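Tower case (computing)

A tower case is an upright enclosure for the parts of a desktop computer. It consists of a metal chassis, which carries the parts, and an outer casing with at least one removable side panel. Sizes vary with the motherboard format and the number of drives to be held.

Layout

The motherboard is fixed to the inner wall of the chassis, parallel to the side panels. In the older common layout the power supply is mounted at the top rear, above the processor socket, and expansion cards occupy slots nearer the base. Drives are held in cages or bays towards the front and joined to the motherboard by SATA cables. For assembly or repair the case is usually laid on its side, so that cards and memory modules can be pressed straight down into their slots. 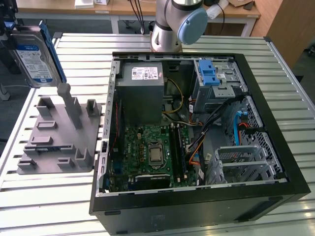
Black tower case on its side with the side panel removed. The power supply is at upper left and the drive cage, with a blue release latch, at upper right.

Drive mounting

Early cases held drives with screws on both sides. Later designs use sliding trays or plastic latches that work without tools. Perforated metal in the drive bays reduces weight and lets air pass.

Cable routing

Power and data cables may cross the open space between the drives and the motherboard, or pass behind the motherboard tray where the chassis allows it.

See also: Motherboard; Power supply unit; Drive bay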